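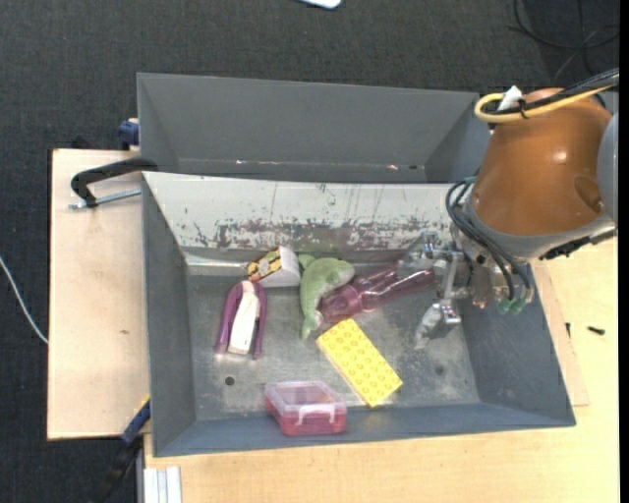

A green plush dolphin and a small carton in a grey metal bin.

Night noise from the loading yard on Talis Road – who measures it?
Posted by Phong Mạch, 26/08/2019

Hello all. I live in Nullthorpe, in the flats behind Talis Road. Since June the lorries come to the yard before five in the morning and let the engine run for 15 minutes or more. My bedroom is 37 metres from the gate. I wrote to the council and they answered that I must "provide evidence". Is a phone app enough for this, or must I pay for a real sound meter? I would also like to know if the neighbours can complain together.

Khang Phùng
I had the same problem in Zadton two years ago. The phone app was not accepted as proof, but it helped me to see which nights were the worst. What the officer wanted was a diary: date, start time, end time, what kind of noise, and if you were woken up. I kept mine for three weeks. After this they put their own recorder in my bedroom. Please do not buy a meter before you ask for that. Each flat should send its own diary – one letter with many names was counted as one complaint in our case.

noguchi_flat2
close the window and use ear plugs, works for me

Phong Mạch
Thank you, Khang. I start the diary tonight. With the window closed it is too hot for my daughter.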